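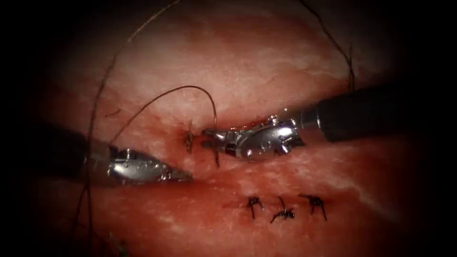

Monday, May 5, 2025. Suturing project, week six, and I am writing this at the kitchen table with my tea going cold because if I leave it till tomorrow I'll lose half of it. Our job for the term is to teach the software to recognise the steps of a stitch (needle in, pull through, wrap, knot, trim) and before it can learn any of that, somebody has to sit down and label the video by hand. That's Sisay and me. I used to think a knot was a knot! Now I have opinions. I spent most of the morning on the moment when the left jaws have the end of the thread and it goes up in that big smooth arc before dropping back down to the stitch, and the right jaws are waiting on the other side with hardly any gap between the tips. Do you call that the end of "pull through" or the start of "wrap"? We argued about it for the whole of first break and I loved every minute.

We settled on a rule in the end. Once the loop is standing up and both tools are in close, it's "wrap", and anything before that is "pull through". Sisay wrote it on the whiteboard and drew a box around it so it can't be rubbed off by the Wednesday group. It means going back over the 600 clips we've already labelled, which is a bit grim, but I'd sooner do it now than in October when the whole thing has to be handed in. The target is 2000 clips by then. I did the sums on the bus and it's fine as long as neither of us gets sick.

Waqas came by after lunch to see how we were going. He asked what the program does when there are old threads lying about near the new ones, and the true answer is that it gets very muddled. It sees a dark line and thinks something is happening there. He told us to stop hiding from the messy clips and make a pile of them on purpose, then label every line as "in use" or "finished". So simple, and we'd been tossing those ones in the too-hard folder since week two. I went straight back to my desk and pulled some out. 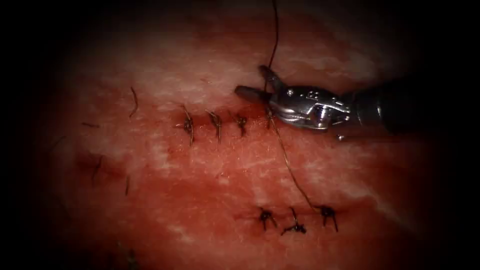 One tool, two rows of stitches, and a thread running from the jaws down to the last knot of the lower row.

I'm so fond of this one. It's about as hard as they come for our program, with the long thread slanting across the open bit in the middle, and then those faint blurry bits on the left that I had to lean right into the screen for. I put the one at the jaws down as "in use" and the trimmed tails as "finished", and then I got stuck on the fuzzy dark thing near the bottom corner. Could be a thread, could be a stitch. Sisay said thread, I said leave it out, and we made a third label called "can't tell", which I think might be the best thing we did all day.

Then we ran the little test with the new labels. Ponduro (our program, named after a goat in a story Sisay's aunt tells) had been getting the knots right only now and then, and today it picked two in a row without any help. Two! I know that's nothing and could easily be luck, but I got up and did a lap of the room. The girl from the bridge-building group asked if we'd won something.

Stayed until they locked the Wistton building at six. Missed the early bus to Trurnbridge and didn't mind a bit, sat at the stop going through labels in my notebook with a pen that was running out.

For tomorrow: redo the first batch with the new rule, ask Waqas whether the two of us should label the same clips separately and compare, buy a pen. Also ring Mum back, I said I'd do it tonight and it's already far too late.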